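Home | Getting Started | Your Lifebook | Sharing | Help

Section 4: Setting Up the Family Story Pages

Now the fun part! By this point you've made your Flivia account and added your child's profile, so you're ready to start building the pages your kid will flip through for years (ours still asks for hers at bedtime).

1. Open Lifebook and tap New Story. Pick "Before We Met" if you have anything at all from that time, even one line from a caseworker.

2. Type what you know in plain, short sentences. "You were born in October" is a wonderful first page.

3. Add the people. Birth parents, foster parents, siblings living elsewhere - each one gets a card, and you can leave a name blank and come back to it.

4. Tap Save Draft. Drafts stay on the account for 90 days after your last edit, so there's plenty of time to think.

Note: A story can hold up to 219 cards. Big families, go for it!

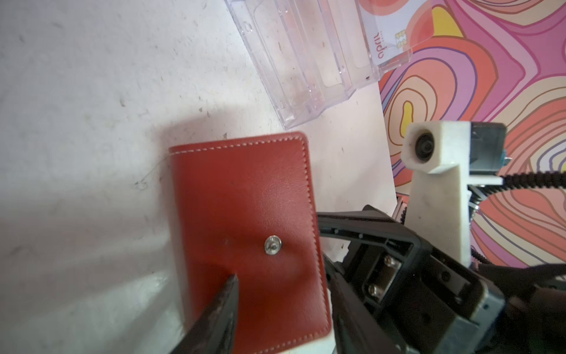 Oana Preda wrote in to say she'd start with step 3 and let her son choose who comes first, and that he put his foster grandmother ahead of everyone, the dog included. You can absolutely do it in that order. The cards don't need a story to live in, and you can drag them over later.

5. Go to Who Can See This and choose Parents Only, Household, or Invited Family. New stories always start on Parents Only.

6. To invite a birth relative, enter their email and pick the pages they'll see. They get a six-digit code and can read those pages right away.

Caution: Invited Family members can save a copy of any page you share. Check last names, school names and addresses before you send the code.

Caution: Deleting a card removes it from every story it appears in. Use Hide if you just want it out of one.

7. Let your child record a page in their own voice! Tap the microphone, hold, and release when they're done. Giggles are welcome.

Printing is covered in Section 5.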